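3.2 Mediation and the question of local consent

The Retitz agreement ended open fighting between the two provinces but left the status of the river districts for later talks. This section looks at how district councils responded in the first months and why the terms were applied so unevenly. Earlier work has mostly treated the agreement as a bargain between the capital and the armed opposition. Local bodies appear in it only as recipients.

The main source is the set of council minutes collected by Kadir Çınar, which covers 29 districts. Of these, 18 recorded a formal vote on the terms. The remainder either postponed the matter or left no entry. Minutes are a limited source - they record decisions and seldom the argument behind them - and the collection ends in January, before the second round of talks at Jivero.

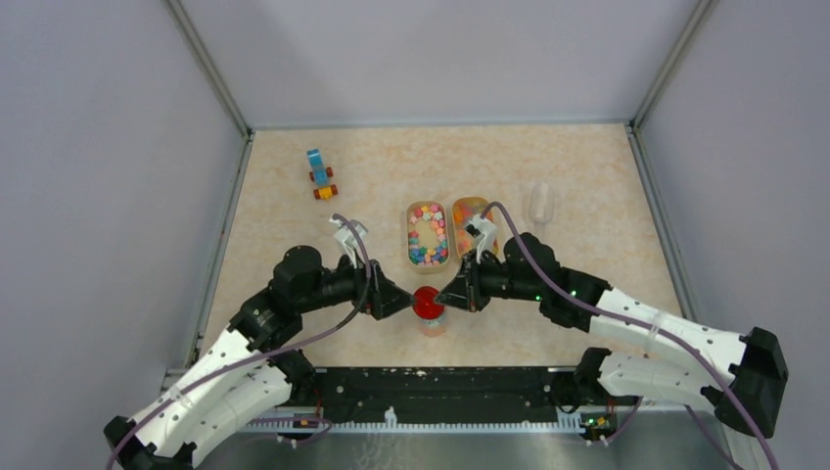 Figure 4. Tabletop with two robot arms and a small toy vehicle made of building blocks.

Two patterns can be seen in the minutes. Councils along the Kocabaş road, where trade had continued during the fighting, accepted the terms quickly and asked only for changes to the checkpoint rules. Councils further inland attached conditions on the return of displaced households. In Skomum the council approved the ceasefire clauses and rejected the policing clauses in the same sitting, an outcome the agreement had no procedure for. The provincial office recorded this as acceptance.

The size of the displaced population does not explain the difference. Skomum had almost 2000 registered returnees, but two neighbouring districts with similar numbers voted in favour without conditions. Control of the land register is a better predictor. Where the register had stayed in council hands, members had something to lose from central policing and bargained accordingly.

The coding of votes follows the scheme in section 2.4. Partial approvals are entered as a separate category, as merging them with full approvals would repeat the provincial office's error. The eight councils with incomplete minutes are left out of the comparison and listed in Appendix B.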